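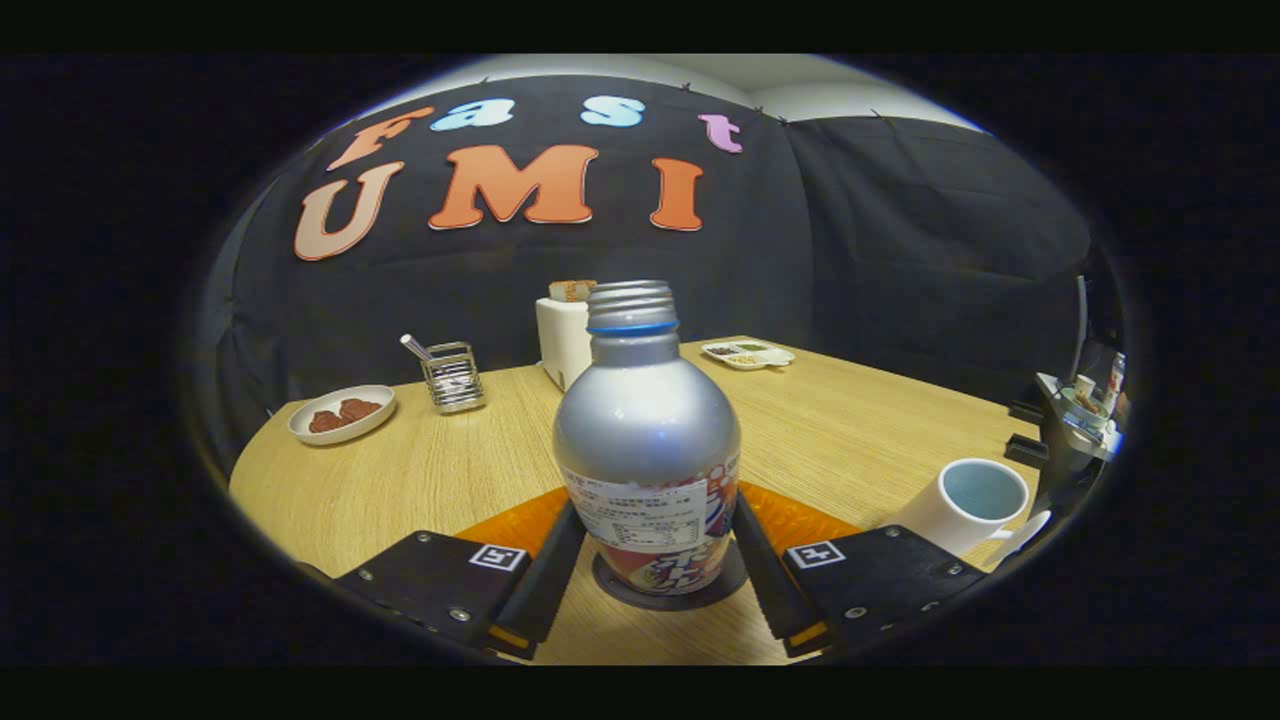 2. The Breakfast Table Setup

Our project looked at how a small table gets used at breakfast, and whether people clear it in the same order they set it. The work was done for the Household Objects course, with the write-up due 3 Feb 2025. We called the table layout Valente, after the building, and the name stuck.

The table is light wood with rounded edges. For the setup we used a white toaster near the far edge with toast in the slot, a square metal wire caddy for utensils, a round white plate with food on it, and a silver aluminum bottle with a screw cap. The bottle has a thin blue ring under the cap and a printed label on the lower half.

2.1 Method

We recorded 66 breakfasts from October on. Each person set the table, ate, and then put everything away. We wrote down the order of the items on a paper sheet. Sheets with missing entries were left out of the totals.

2.2 What we found

The plate was the first thing removed in most sessions. The toaster was usually last. Several people said they were waiting for it to cool, and others wanted to shake out the crumbs over the sink.

The bottle gave us the most trouble. Some people treated it as trash and some as a drink to save for later. In the first 3 sessions we had no rule for this, so the sheets do not match. After that we asked each person to say whether they were finished with it.

The caddy often stayed on the table. People took the utensils out to wash and left the caddy where it was. We first marked this as "not cleared" and later changed it to "left in place."

2.3 Problems

The sheet had one line per item, so moving something twice could not be recorded properly. We would add a second column next time.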